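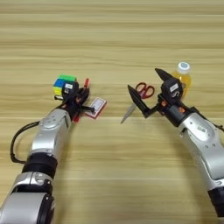
The long table, Sunday morning. Rubik's cube, red pen, the card with the red border.

Sunday, November 1, 2020

Woke before the alarm and couldn't get back off. Rain until ten. I had meant to go out to Conceição for bread but left it and did the table instead, which has needed doing since June.

I sorted through the drawer first. Old receipts, a Diteck warranty for a kettle we no longer own, two dead batteries, a letter from the water people saying we owed 665. Paid that one, thankfully. The pens I tried one by one on the back of an envelope. The ones that wrote went in the mug and the rest in the bin.

I still can't do the cube. I get one side and then spoil it getting the next. Welington Holanda showed me the trick with the corners and I wrote it down somewhere, probably on something I threw away today.

The card with the red border I am keeping for now. It can go in the tin with the others.

We use cookies to improve your experience. Accept | Manage settings

Had the orange drink at the table after lunch, too sweet as usual, and wiped down the wood with a cloth along the grain. It took nearly an hour in all.

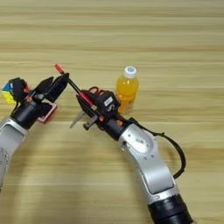
Kátia Coutinho says I should stop putting things back in the drawer at all and get a proper box with compartments, and that a cube left within reach of the paperwork means no paperwork gets done. She has a point about the box. I'll look for one this week.

Soup for supper. Bed early.

2 comments | 4 shares
Last updated: Sunday evening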